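Student club swaps robot kits for table clearing, and the results are open to argument

Robotics clubs like a flag-waving finale: a buggy that follows a line, an arm that stacks cups. The student club at Storholm has spent this term on something far less showy. Its members have been picking up rubbish from a living-room table, over and over, with grippers they hold in their own hands.

The idea behind the project, which the club calls Dudano, is that a machine might one day learn tidying from recordings of people doing it. Members squeeze a handle, the jaws close, and the movement goes into a growing pile of examples. By August the club had logged 394 of them. Whether that is a lot depends on whom you ask. Professional labs would want many times more, and the club's own adviser does not pretend otherwise.

"It's a start, and I'd be wary of anyone who called it more than that," said Araceli Espinoza, who teaches computing and runs the sessions. "They've learned how dull good data is to make. I count that as worth knowing."

Wrappers and paper packaging are the chosen targets. They look easy and they are not. A wrapper folds when pushed, slides when nudged and offers very little to grip if it is lying flat on cloth.
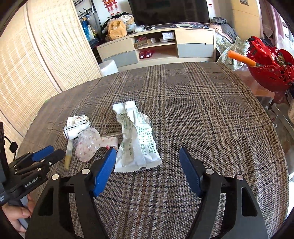
What the students are asked to do

Each session follows the same plan. Two people work side by side, one gripper apiece or one in each hand if they are practising alone. They take the litter off the table and drop it in a bin, and a third member notes which attempts should be thrown out. Sessions are capped at 10 minutes because wrists get tired and the movements get sloppy.

Ezequiel Tapia, one of 13 members, wrote the rules for what counts as a clean attempt. He has since rewritten them twice. The first version allowed people to drag a wrapper to the edge of the table and catch it on the way down – quick, but not much use if the aim is to teach a steady pick-up. The second was so strict that hardly anything passed.

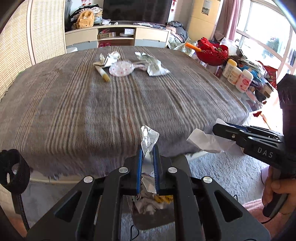
Tapia now lets members use the edge as long as the jaws have closed before the item leaves the cloth. He admits that he cannot say if this makes for better training material. The club has yet to train anything at all, and that is the awkward part. A small model was promised for the spring show and did not appear. It has been promised again for the next one.

There is also the question of variety. One table, one kind of job and the same few pairs of hands will produce a narrow set of habits, and a machine trained on them could be lost in the house next door. Espinoza agrees, and says the club wants to record in 4 more homes before it tries any training. So far two families have said yes.

Some parents have asked if the time would be better spent on soldering and code. It is a fair complaint. Members who joined to build things have built very little, and a few left for the Herkeck league, where there are at least matches to win.

Those who stayed seem content enough. They argue at length about finger angles, and they have become quite hard on each other's mistakes – Tapia threw out a whole evening of his own attempts after a younger member spotted that he had been squeezing too early.

The club will show its recordings at the Sundaram open evening, with the grippers out for visitors to try. A working model, if there is one by then, will be on the same stand.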